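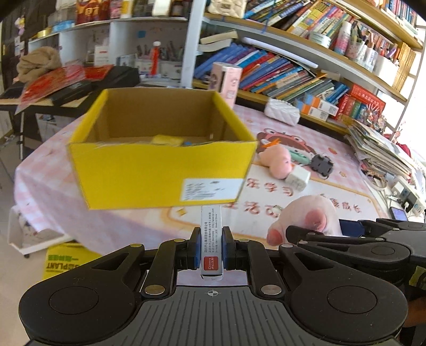
# two-handed "put it in the box" - how many takes before you trust it?

**kinham_lad**

Right so. Doing the tidy-up task with the handheld grippers, both hands, ordinary table in an ordinary flat. Eraser in one jaw, open cardboard box as the target, usual mess of toys round about. Got 100 takes in so far and I want to know if I'm wasting my time before I do the rest on Friday.

What I've been doing:

- eraser only, held upright, blue pads
- box moved between takes
- toys left wherever they ended up
- same tablecloth throughout

Trained a quick policy on the first lot last night. It reaches ok, grip is ok, lets go too early maybe one go in three. Is that a data thing or a me thing?

---

**mistov_bench**

Data thing. Letting go early nearly always means your own releases are all over the place. Go back and scrub through the last bit of each take. Bet you open the jaw while the hand's still travelling.

Also same tablecloth throughout is asking for it. That print is LOUD. Cartoon face, stars, red writing, the lot. It'll learn the cloth.

---

**Vesela Ristić**

Disagree about the cloth. Busy is fine, busy is what homes look like. I'd take a hundred takes on that over the same on a bare grey bench. What I'd worry about is one object. An eraser is a nice thin flat-sided block and the pads love it. Try the soft toys, then come back and tell us about your grip.

---

**mistov_bench**

> busy is fine

Busy is fine if it CHANGES. Same busy in every take is just a very fancy bare bench. We had this at Zandley, policy was lovely on one table and useless when someone swapped the cover. Two weeks gone.

---

**kinham_lad**

ok so swap the cloth, can do that. There's a plain one somewhere.

Vesela - the plush pig is on the list. Haven't touched it yet becuase I don't know how to label a "good" grasp on something that squashes. Is an ear a fail?

---

**Vesela Ristić**

Ear is a pass if it gets in the box. Don't label the grasp, label the outcome. Keep the ugly ones too if they end well. If you bin every take that looks clumsy you end up with a policy that has no idea what to do when it's off by a finger's width.

---

**phong_k**

Phong Kiều here, used to run collection for the Zariņš lot. Few things from the still at the top:

Your box looks blurred compared with the rest. If it's being shifted while you're recording, decide now if that's part of the task or not. If it isn't, put the box down, hands still for a beat, THEN start the take. A target that slides about at the start of some clips and sits still in others will hurt you more than any tablecloth.

And there's already stuff in the box. A yellow thing and something small and blue. Fine, but note it. Part-full and empty are different for the release height, I'd log them as separate starts.

---

**kinham_lad**

Hm. Box moving was not something I was tracking at all. Some takes I start recording then move it, some the other way round. So that's a mess.

Part-full - no I haven't been logging that either. Sheet has take number, object, pass/fail. That's it.

---

**phong_k**

Add start state and box position (left / middle / right is plenty). Don't go mad with columns or you'll stop filling them in by take 24.

---

**tallow**

Unpopular view but stop at 100 for the eraser. We did 2410 on one object once. The curve went flat long before that and all we got was sore wrists. Spread it out - black toy car, plug adapter, the little teal thing, the pig. Fewer each.

---

**mistov_bench**

Depends what he wants it for though. If it's one object done properly, more takes. If it's "tidy a table", yes spread out. kinham which is it

---

**kinham_lad**

Tidy a table. Eventually. The eraser was meant to be the easy one to start with.

---

**tallow**

Then you're done with the eraser. Move on.

---

**Vesela Ristić**

Not quite done, he's got the early release to sort. Redo a small batch with clean releases, mix them in, retrain, look again. THEN the car. The car will be a pain by the way, chunky wheels, it'll roll in the jaw if you come at it from the side. Come down from above over the body.

---

**mistov_bench**

What about the second hand? There's another gripper over on the right by that pink paw. Is it doing anything in the task or is it just along for the ride? If the right hand wanders differently every take the model has to predict the wandering. Park it somewhere or give it a job.

---

**kinham_lad**

Bit of both if I'm truthful. Sometimes it steadies the box, sometimes it just hovers. Could make it always steady the box?

---

**phong_k**

Yes, do that. Or have it pick the second item so both hands are earning their keep. But pick one and stick to it for the whole batch, don't switch half way through a session.

---

**mistov_bench**

I'd still rather it was parked for the eraser. Two hands on an easy object is twice the stuff to go wrong. But fine.

---

**kinham_lad**

Right, plan for Friday then:

1. plain cloth for half, cartoon one for the other half
2. box down and still before record
3. log empty / part-full and where the box is
4. pause before opening the jaw, every time
5. right hand steadies the box, no hovering
6. small eraser batch, retrain, then the car and the pig

Went back through the old takes as mistov said. More than 24 of them have me opening while still moving, gave up counting after that. So yeah. Me thing.

---

**Vesela Ristić**

Don't delete those, just leave them out of the training split. You might want them as examples of failed ends later.

---

**tallow**

2 quid says the pig beats the car.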